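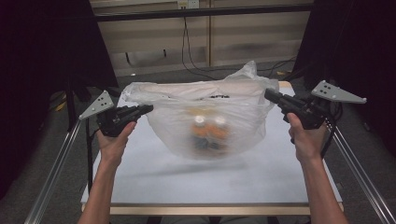
Gallery: Packing month at Prorutska

Every July the Prorutska workroom packs the summer bags for Margaritis, the small grocer two streets away. Each bag goes out to a customer who has ordered by phone or by post, and most orders are short: a couple of bottles, something in a packet, sometimes a jar. This year there were 1,200 of them. The pictures were taken over the month by Kinga Vida and Matěj Koubek, and the captions are by Kinga. They are in the order of the work, starting with the bags and ending with the van.

Click on a picture to see it larger. Use the arrows to move forwards or back.

1. The bags
Thin white plastic, on a roll, 90 to the roll. We tried paper two years ago and went back, as bottles go through the bottom of paper when it gets damp.

2. Opening them
A dry thumb won't do it. Charmaine Makhubela rubs the top of the bag between both palms and it comes apart.

3. Order slips
Printed each morning by Margaritis and brought over in a folder. The slip has the order number at the top and the items underneath in the order they sit on our shelves.

4. Bottle shelf
Tall bottles at the back, short ones at the front, labels facing out. We turned the shelf round this year so that it fills from the wall side, and the older stock now gets used first.

5. Packet shelf
Rice, lentils, dried fruit, biscuits. The biscuits are at waist height because they used to be dropped.

6. Setting out an order
The slip goes down first and the items go on top of it. When the slip is covered, the next person checks it against the items and ticks the corner.

7. Two bottles
The most common order. Bottles stand next to each other in the middle of the bag with the caps up, and anything else goes around the sides or underneath.

8. Three bottles
These get a strip of card between them. Anatole Baudry cuts the card from old Drullo boxes, which are the right thickness and don't shed bits.

9. Checking the caps
Every cap gets a quarter turn before it goes in. We found 3 that needed tightening in the first week and then none for days, but it only takes a second and we kept doing it.

10. Packets under bottles
Only firm packets. Lentils are fine, crisps are not. Crisps go in last, or in a bag of their own if the order has more than four heavy items.

11. Letting the air out
Before you knot the bag, press the sides in with your hands. A bag full of air looks tidy on the table but takes up twice the room in the crate.

12. Gathering the top
Bring all four sides up into one hand and twist once. If you don't twist, the knot ends up lower on one side and the bag hangs crooked.

13. The knot
A single knot, pulled down close to the bottles, with enough left over at the top to get hold of. We used to tie the two handles together, but customers told Margaritis that they had to cut the bags open.

14. Knotted too tight
This one had to be torn open and packed again. Leave a finger's width between the knot and the caps.

15. Lifting
Lift each bag a little way off the table before it goes in the crate. If the bottles swing to one side, open it and move them.

16. A split seam
We lost a few bags to this, all from the same roll. Matěj took the rest of the roll back to the supplier, Clanent, and they changed it for a new one the same afternoon.

17. Double bagging
For glass only. The second bag goes on upside down over the first and is then turned, so that the two bottom seams don't lie on top of each other.

18. The labels
Order number in thick pen on a paper tag, tied under the knot. Sticky labels came off in the crates last summer and we had to open nineteen bags to find out whose was whose.

19. Crates
Six bags to a crate, four if there is glass. Heavy bags in the corners.

20. Stacking
No more than three crates high. The bottom crate should be the one that will be delivered last.

21. Tea
Half past ten, on the back step if it is dry. Silvia Havlíček brought poppy seed cake on most mornings. The recipe is her mother's and she has written it out for anyone who asked.

22. The odd items
Things on the slips that we don't keep on the shelves: candles, a pan brush, string, a jar of pickled plums. They come over in one box from Margaritis and are sorted before anything else is packed.

23. Order 267
The largest of the month, for a family party. It filled two crates and took Charmaine and Anatole most of an hour. The bottles alone came to fourteen, and they were packed in pairs like any others.

24. Wrong bottles
Two kinds with nearly the same label. From the second week we kept them at opposite ends of the shelf and the mistakes stopped.

25. Wiping down
Warm water and a drop of washing-up liquid at the end of each morning, then a dry cloth. Plastic bags stick to a damp table and drag.

26. Leftover card
Flattened and tied for recycling. If you run a shop and can use card strips, please come and take some.

27. Loading the van
Through the side door, last deliveries first. The ramp is steep and the trolley should be pulled up it, with someone behind.

28. Bags that came back
Customers who weren't in. They are kept on the low shelf until five o'clock and then Margaritis telephones. All but two were collected the next day.

29. The tally sheet
One line for each morning, with the number packed and the number repacked. The repacked column gets shorter as you go down the page.

30. Last crate
Four bags, all glass, all double bagged. It went out at ten to twelve.

Notes for next year

The rolls should be ordered in June, with two spare. We ran short in the third week and had to borrow from the shop, and their bags are a little narrower, so two bottles fit but there is no room for anything else.

A second pair of scissors is needed at the card end of the table. The pen for the tags should be on a string.

Anyone who would like to learn the packing is welcome to come in on a morning in July and stand beside someone who has done it before. You will need flat shoes, and an apron if you mind about your clothes. Please leave bags and coats on the hooks in the passage and keep the way to the side door clear.

Copies of the pictures can be had from Kinga at the workroom. Small prints are free to anyone who is in them. If you would like one taken down from this page, tell Kinga or Matěj and it will be done the same day.

Previous gallery: Jam labels
Next gallery: Shelves, before and after
Back to all galleries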